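The Hand That Works the Night Shift
By Macarena Sosa
September 18, 2018

The first thing you notice in the back room at Vavden is how much of the day goes into getting ready. There's a robot arm bolted to a steel post, a hand on the end of it, and a small camera at the wrist looking out over the knuckles. The hand will spend the afternoon at a table, learning to find the edge of a piece of cloth. But at half past eight in the morning it isn't doing any of that. It's having its fingers wiggled by a technician with a mug of tea.

I loved every minute of this. I'd come expecting code on screens, and there was some of that, but mostly there were hex keys, cotton swabs and a clipboard with a pencil on a string!

The cell is called Morgan, and the routine for waking it up runs to 48 checks. They start at the post, with the base bolts, and move outward along the arm to the fingertips. Each finger is curled and opened under power while somebody listens for grit. Then it's done again with the power off, by hand, because a tired tendon feels different long before it sounds different. The old hands in the shop can tell you which finger needs tightening with their eyes shut. I tried it and got it wrong twice.
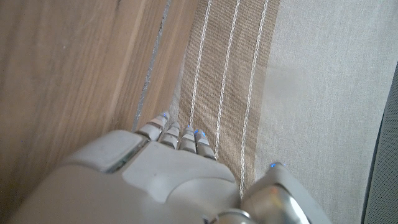 Page last changed: September 18, 2018

Once the fingers pass, the wrist camera gets its turn. The technician brings the hand in over the table until the fingertips are pointing at the spot where wood gives way to fabric, and the striped cloth earns its keep. Those white stitched lines running along the brown band are a gift for anyone setting up a camera. If a line looks bent on the screen where it should be straight, the lens has shifted in its mount, and it's back to the hex keys.

What the crew cares about most is how the hand sits in its own view. The four fingers should come up together and the thumb should stand off to the side, with enough room between them to see the cloth. A mount that has slipped by the width of a fingernail will put the knuckles over everything, and an afternoon's work can be lost that way. It has happened. The clipboard from last October has a whole page crossed out, with one very short word written in the margin.

The joints get a going-over every 30 hours of running time. The shells on the back of the hand come off, the seams are brushed out, and the metal underneath is wiped down with a dry swab. Lint is the great enemy. Fabric sheds all day long, and it loves a thumb joint. At 361 hours this hand is on its second set of tendons, and the shop hopes to get it to 3000 before the wrist bearing has to be swapped. The spare bearing is already in a drawer, in a bag marked "Cotus, do not borrow."

Cotus is the other cell, across the hall. Its bearing went in June and there's been a friendly feud over parts ever since.

By eleven the last box was ticked, the tea was cold and the arm had swung back to its starting position. The technician hung the clipboard on its nail, pulled a stool up to the screen and asked if I wanted to press the button. I did, of course.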